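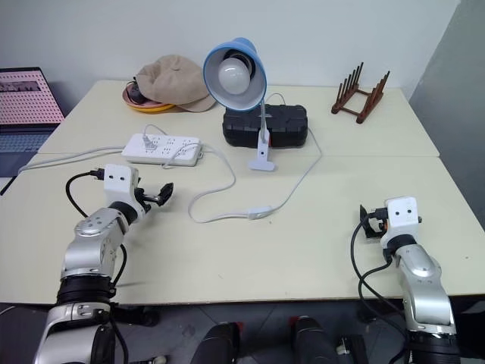 Home Blog Fixtures Links

2023-08-14
4 min read

Fumero Should Have Kept Tiwari in the Middle

I have watched the game from Saturday two times now, once from my usual place behind the goal and once on the club stream with the sound off, and my opinion is the same. Fumero did not lose 2–0 to Dollberg because the players were lazy. They lost because the best passer in the team spent ninety minutes standing next to the touchline.

Rajkumari Tiwari is a centre midfielder. She was a centre midfielder when she came to us from Suvoditz, and she was a centre midfielder in every good match we played last season. In July the coach, Ornella Parisi, moved her to right wing for a friendly, and she scored a very nice goal with her left foot. I think this goal has cost us three points already.

I do not want to be unfair to Parisi. She had two injuries on that side and the new winger is still waiting for her papers. Also, she explained herself after the match, which our former coach never did. She said that Tiwari has "the freedom to come inside". Maybe so, but I counted in the second half, and she came inside four times. On two of those our own fullback was already standing there. 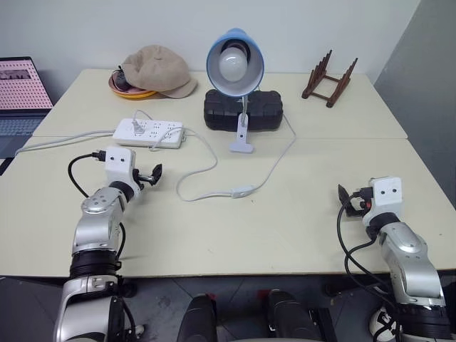

Dollberg understood the problem before we did. They put their left back and one midfielder close to Tiwari and left our other side almost alone, and we still kept sending the ball to her. My brother-in-law asked me what the formation was and I could not give him numbers. The most honest answer is the beige cap on that dish, with its short brim to the right: one round lump in the middle and everything else sticking out on the same side. A defence does not need to study such a team for very long.

When the ball goes through the centre, Tiwari can see both sides of the field. She plays the long diagonal better than anybody in this league, and she plays it early, before the striker has even lifted her arm. On the wing she has the line behind her, so half of her passes do not exist any more. She must dribble, and dribbling was never her favourite thing. You could see it around the 30th minute, when she had the fullback alone in front of her and she turned back.

Some people in the forum say that she looks slow this year. I do not agree. She looks like a person who is waiting for the ball.

The other subject in the forum is the crowd. The club wrote that 4000 people is the target for the home opener at Caputo Park, and on Saturday they announced a little more than 2000. I was not disappointed by that, it rained the whole morning and the east entrance was closed until ten minutes before kickoff. Whoever stood in that line and still sang the whole first half has my respect. But please, open both gates next time.

The next match is away, and I will take the 255 bus with the usual group, if there are still seats. I would start Tiwari beside the captain, put young legs on the right, and accept that we will have less of the ball out there. If Parisi keeps the same eleven, I will of course go anyway, and I will complain on the way home.

Contact | © All text by the author | Back to top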